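Lunchbox Program at Proreneck Elementary: Spring Progress Report
April 11, 2024
To: Melahat Altıntaş, Pillay Fund
From: Darnell Haverford, Bumton Kitchen

Hi Melahat,

I owe you the March numbers, so let's get those out of the way first. We packed 1000 lunches between the start of the term and the end of March, and 307 of those went to kids who are new to the program since your last check came in. We're cooking for 32 kids a day now, up from 30 in the winter. I know that doesn't sound like a big jump, but two more lunchboxes means another tray of rice balls in the oven, and our oven only fits so many trays!
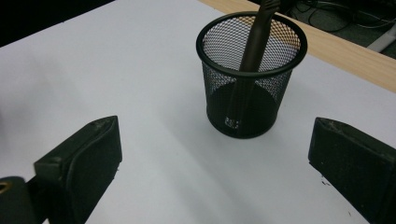
The menu has settled down a lot. Mondays-through-whatever used to be me staring into the fridge at six in the morning, and now we run a two-week rotation and stick to it. The baked rice balls with salmon are the big hit. So are the mini turkey meatballs (grated zucchini inside, and yes, the kids know, we told them). The black bean quesadilla wedges did fine warm and terribly cold, so those are out until we can afford better insulated boxes. I swapped in a cold sesame noodle salad with shredded chicken and cucumber, and the boxes have been coming back pretty much empty.

Fruit is still the expensive part. Udden Farm gave us a good price on apples all winter, but berries are another story, and I went over budget on strawberries in March. I'm going to do orange wedges and melon through May and save the berries for the last week of school.

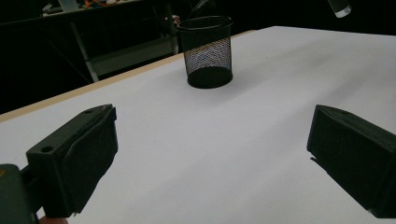
Melahat, in her note on my draft, wanted to know whether the snack compartment could be dropped to cover the fruit, and whether the families had been asked. Fair questions, both of them! I did ask the families, and they'd much prefer we keep the snack and go plainer on the main dish a couple of times each cycle. So that's the plan: egg salad sandwiches and a pasta day, which brings the cost down without anyone going hungry at two o'clock. 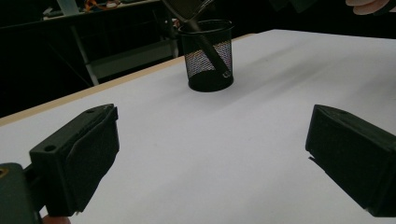 Allergies took up more of my time than cooking did, I think. We have a sesame allergy now, so one box on noodle day gets a soy and ginger dressing made in its own bowl, before the tahini even comes out of the cupboard. Those boxes get packed on a separate surface too. What I want for that is a broad white tabletop like the one in the photo, with plenty of room for open boxes and the lids next to them. I've put one in the request for fall -- it's the only furniture I'm asking for.

The other request is boxes. The ones with the clip-on divider are great until the divider goes missing, and then the hummus gets into everything. I'd like to move to the one-piece kind over the summer.

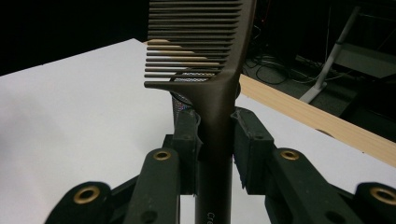
I've got samples coming from two suppliers and I'll test them with the wettest lunch we make, which is the cucumber yogurt one. If they survive a backpack, I'll send you the price. The next set of receipts is in the blue folder, and the strawberry one is on top so you don't have to go looking for it.

Thanks again,
Darnell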